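Packing robot takes over night bench at Peltgate bottle plant

Hodulov staff keep their hours, lose the late shift

Hodulov has put a robot arm on the filling and packing bench at its Peltgate site, and the late shift there ended Thursday. No layoffs, the company says. Two people who worked nights move to days, one of them into quality checks.

The arm, set up by local installer Abbasi, picks bottles off the bench and moves them to the cartons. Target is 2000 a night. So far it has managed less, the company won't say how much less.

Silver bottles with the clear screw caps were first on the list. Rounded shoulders, so the grip has to come in from both sides. Squeeze too hard and you dent one, said Aba Zakaria, bench lead at Peltgate. Too soft and it slips. "We spent most of April on that one bottle," she said.

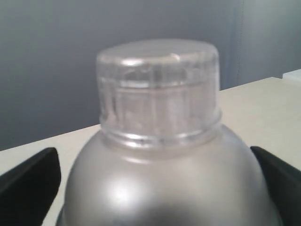
What changes for staff

Night pay goes, for a start. Workers on the old shift got extra for the hours and that stops, though Hodulov says it will make up the difference until the end of the year. Union reps want that in writting.

The job itself is different too. Less lifting, more watching. Someone still has to clear a jam, swap the cartons and sign off the first 100 bottles of every run by hand. Zakaria said her wrists are better for it but the day is quieter than she'd like. "You used to talk across the bench. Now you're on your own with a screen."

All 277 employees at the site have been offered a half day of training on the arm. Take-up has been slow, mostly becuase it's on a Saturday.

A second arm is planned for the Plikis line. No date yet. A staff meeting on the rota is set for 4 p.m. in the canteen next Thursday.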